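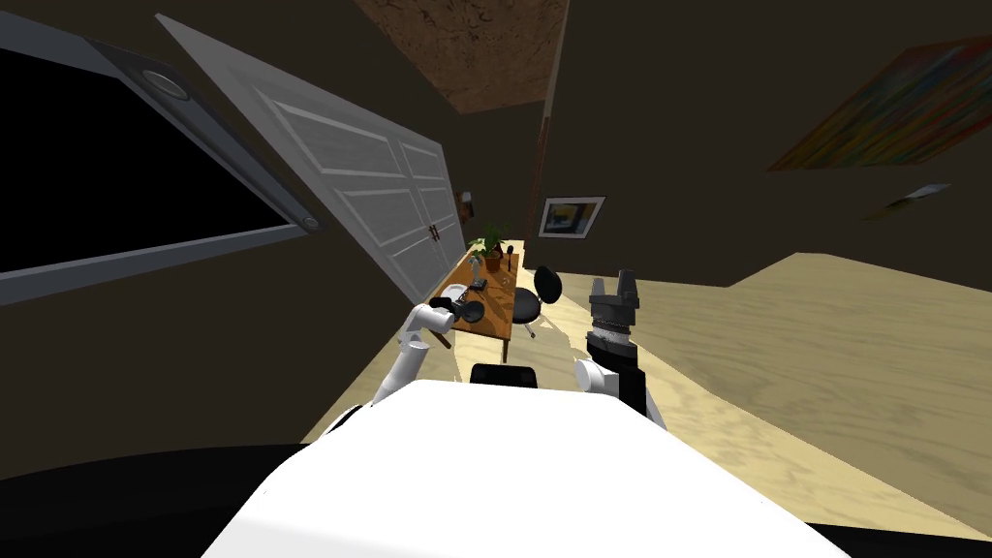

Flukadbridge Technical College
Robot Safety and Fault Analysis
Unit 3 handout: The object the planner forgot

Read this before the lab session in Halilović Hall. Bring it with you, because the log exercise at the end refers back to it.

Background

The Norker project uses a two-armed mobile robot for household tasks. Before any task is run on the real machine it is run in simulation, in a set of furnished rooms called Brurkemon. The case in this handout comes from one of those rooms, a study with a long desk, an office chair and a paneled door that stands open into the room near the desk. The two arms don't have the same hand. The left arm is slender and carries a small gripper. The right arm is thicker and carries a parallel gripper with two blocky fingers.

The task was simple on paper. The robot held a thin stick in the left gripper, drove to the desk, and was supposed to lay the stick on the desktop without touching anything else. The planner was given the shape of the robot, the shape of the room, and a goal pose for the left gripper.

What happened

The task was run 33 times with small changes to the starting position. In 14 of those runs the stick struck something before the arm reached the goal. Most of the contacts were with the edge of the door. The others were with the back of the chair. In every one of these runs the planner reported a valid path, and the arm followed that path closely. The motion controller raised no error. The task log recorded the runs as complete, because the gripper had arrived at the goal pose and that was the only condition being checked.

The fault was found by a student who was comparing the contact log with the task log for a different reason and saw that they disagreed.

Cause

A motion planner checks for collisions between a list of moving shapes and a list of fixed shapes. The links of the arm are on the moving list. The door, desk and chair are on the fixed list. When a gripper picks something up, that object has to be taken out of the room model and attached to the hand, so that it moves with the hand and is checked along with it. In most software this is a separate step. Someone has to write it.

In the Norker task code, the attach step was triggered by a message from the gripper driver. The message was sent when the fingers closed and met resistance. The right gripper driver sent it. The left gripper driver had been added later and used an older message name, which nothing was listening for. The stick was removed from the room model as expected (that step ran from the task script) but it was never added to the hand. From that moment on it did not exist as far as the planner was concerned.

So the planner kept the gripper clear of the door by its normal margin. The stick reached well past the margin.

Why it went unnoticed

There were several reasons, and you should expect to find more than one in almost any fault you study.

The early tests used only the right arm. The left arm was assumed to behave the same way after the driver had been shown to open and close the fingers.

The first objects used with the left arm were short. A small block barely sticks out past the fingers, so the missing shape was hidden inside the safety margin. A long, thin object was the worst choice for the planner and the best one for finding the fault.

The success check looked at the wrong thing. It asked where the gripper was. It did not ask where the stick was, or if anything had been touched along the way.

The planner display drew the planner's own model. In that display the left gripper was empty, and the people watching took this as a drawing shortcut. If you see a difference between the planner's view and the simulator's view, write it down as a fault until it has been explained.

What it would mean on a real robot

In simulation a stick passing into a door edge costs a bad run. On hardware the result depends on the object, the speed and how the contact is detected. A light stick may bend, snap or be knocked out of the fingers. Something stiff will pass the load into the wrist. If a person is standing where the planner believes there is free space, the planner will give no warning, since it has no record of the object at all.

Slowing the arm down lowers the energy of a hit. It does not correct the model. Treat a speed limit as a second layer – you still need the first one.

Force limits have the same weakness. A long object acts as a lever, and a light touch at its tip can be hard to tell apart from ordinary noise at the wrist until the arm has moved a good deal farther.

Changes made

1. Both gripper drivers now send the same message, and the task script waits for a reply confirming that the object has been attached. If no reply comes, the arm stays where it is.

2. A held object is checked before each motion. The script compares what the gripper reports (holding or empty) with what the planner model contains. A mismatch stops the task.

3. The success check now reads the pose of the object and the contact log as well as the pose of the gripper.

4. Every test that is run with one arm is run with the other.

After these changes the same starting positions were repeated. The planner found no valid path in 2 of them and said so. The team counted this as a correct result. With the door where it was and the stick held at that angle, the arm had no way through, and the robot needed to move its base first. In the remaining runs no contact was logged before placement.

Terms used in this unit

Attached object: a shape that moves with a robot link and is included in collision checks.

Room model: the planner's list of fixed shapes. It can differ from the simulator's room and from the real one.

Silent fault: a fault that produces no error message at the place where it occurs.

Margin: the extra clearance kept around every moving shape. A large margin can hide a modeling error.

Log exercise

You will be given the task log and contact log for one of the failed runs. Work in pairs.

Find the time at which the left gripper closed. Find the time at which the stick was removed from the room model. Mark the first contact and write down which two shapes were involved. Then write a short paragraph, half a page at most, stating the earliest point at which the software had enough information to stop the arm.

Draw the chain of messages from the gripper driver to the planner and mark the link that was broken. Note any other link that could break in the same way without raising an error. The release step is a good place to look – an object that stays attached after it has been put down causes a different kind of trouble.

Hand in the drawing and the paragraph together at the end of the lab.

Related items

Unit 2 handout: Reading a contact log
Unit 4 handout: Stop categories and restart rules
Lab sheet: Attaching and releasing objects in the planner
Brurkemon room list and starting positions
Norker fault report template
Halilović Hall lab rules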